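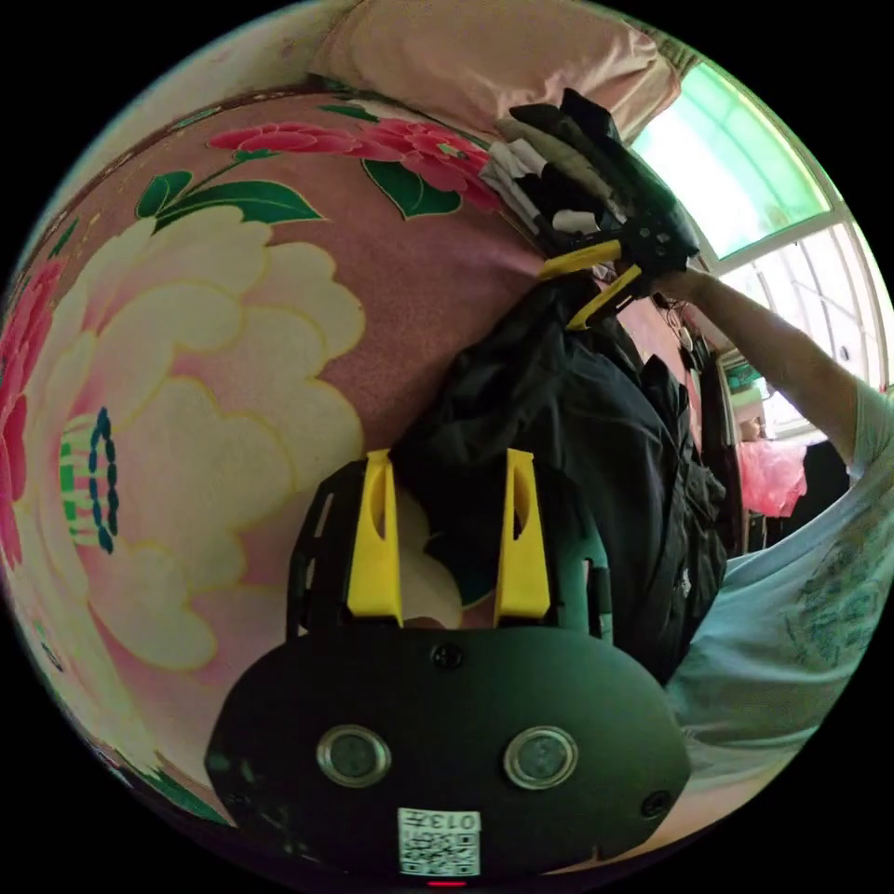 Colour Loss in Reactive-Printed Cotton Bedding under Domestic Washing

Shaimaa Bouzid and Saranya Acharya
17 April 2018

1. Aim

The project measured how far printed floral cotton fades over repeated home washes, and whether pinks fade faster than yellows and greens.

2. Method

Fabric was bought as offcuts from Fikari in Ultstead. We cut 16 test pieces and divided them equally between two detergents, one with bleach and one without. All pieces were washed at 40 degrees and line dried indoors. Colour was read before the first wash and after every fifth, using the department's Plarker meter. Each reading was repeated and the mean taken.

3. Results

In total 117 readings were kept. Pink areas lost the most colour with the bleach detergent, mainly in the first ten washes. Yellow changed little with either product. Green readings were scattered and no trend is claimed.

4. Limits

Only one cloth weight was tested. Light exposure during drying was not controlled. A further run with a heavier cloth is planned for May.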